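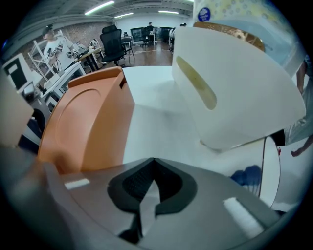
# Recogida de demostraciones con pinza de mano para el proyecto Bodunis

Margarida Correia – informe de la segunda parte

## 1. Objetivo

En la primera parte del proyecto se preparó el programa de aprendizaje, pero faltaban los ejemplos. Esta segunda parte trata solamente de cómo los hemos recogido. La tarea elegida es sencilla de explicar: coger un objeto pequeño de una superficie y dejarlo en otro punto. El modelo, que llamamos Helmy, debe aprender esta tarea a partir de grabaciones hechas por personas.

## 2. Método

Cada demostración se hace con una pinza que la persona lleva en la mano y que tiene una cámara montada. La cámara mira hacia los dedos de goma, de manera que en todas las grabaciones la pinza ocupa la parte de abajo y los objetos quedan encima. Grabamos en la oficina, con la luz del techo encendida y con los compañeros en sus puestos. No quisimos poner una cortina de fondo, porque el modelo tendrá que trabajar después en lugares parecidos.

El procedimiento fue el siguiente:

1. Colocar los objetos en posiciones distintas de la toma anterior.
2. Comprobar que la pinza abre y cierra por completo.
3. Grabar el movimiento sin parar, a velocidad tranquila.
4. Anotar en la hoja si la toma es válida.

## 3. Resultados

El plan inicial pedía 2,000 demostraciones, cifra que fue demasiado optimista para una sola persona. Hasta el 14 de junio se grabaron 165, de las cuales 54 fueron descartadas. Los motivos principales de descarte son:

- el objeto sale de la imagen antes del cierre de la pinza;
- la mano se mueve demasiado rápido y la imagen queda borrosa;
- la persona corrige el agarre dos o más veces.

El tercer motivo fue discutido en el grupo. Yo pienso que las correcciones también enseñan algo al modelo – pero para esta versión hemos decidido quitarlas y guardarlas en una carpeta aparte.

## 4. Dificultades

La muñeca se cansa antes de lo esperado, y las tomas del final de cada sesión son peores. También observé que siempre acercaba la pinza por el mismo lado. Desde que lo noté, cambio de lado cada diez tomas.

## 5. Trabajo pendiente

En septiembre se repetirá la recogida con otras dos personas, para tener maneras diferentes de mover la mano. Falta además escribir el script que separa las tomas válidas, que ahora hago a mano con la hoja de notas.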